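**Thread: Is the Ristell desk worth it, or is it just a beige slab?**

**marlowe_k**
Ristell is asking 1,254 for the desk with the raised back section. Hedotitz has a plain one for 767. I've read four glowing reviews of the Ristell and every one used the phrase "calm surface," which makes me think they were all fed the same press kit. Does a ledge at the back change how anyone works? Or does it just collect stuff?

**tinsnip**
It collects stuff. Tools in a cup, glasses you forgot you owned. 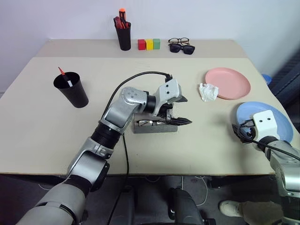
I had a ledge desk for most of a year and by April I couldn't have told you what half of it was for. The ledge is storage you didn't plan. You fill it, then you stop seeing it.

**overcast49**
Disagree. The ledge keeps junk off the part where you work. My old flat desk had the same junk, only spread out under my elbows. I'd pay extra for the ledge. Not that much extra, though.

**marlowe_k**
@overcast49 so a shelf. You could buy a shelf.

**overcast49**
A shelf wobbles. I bought one from Punditetti for 49 and sent it back.

**qin_owner**
Another option is Qin. They sell the riser separately and it clamps on. Mine hasn't moved. The finish chips if you look at it wrong, but so does everybody's.

**tinsnip**
Clamps leave dents. And nobody has explained the Ristell price to me. What is the extra money for? The site says "considered proportions." I would like to see the invoice for those.

**grebe**
I think you're all stuck on the ledge when the color is the bigger problem. Pale beige looks great in a catalog and then you drink coffee near it for a week. Ask how it wipes down before you spend anything.
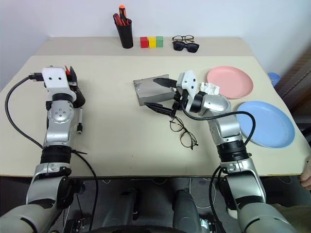

*Light beige top.*

**overcast49**
Fair point on coffee. I'd still take pale over black. Black shows every crumb.

**marlowe_k**
I asked Ristell about stains. They wrote back that the surface "ages with you." So I'm reading that as yes, it stains. Leaning toward Hedotitz and maybe the Qin riser later, if someone can show me a clamp that doesn't leave dents.

**qin_owner**
Put felt under it. I'll check mine tonight and report back.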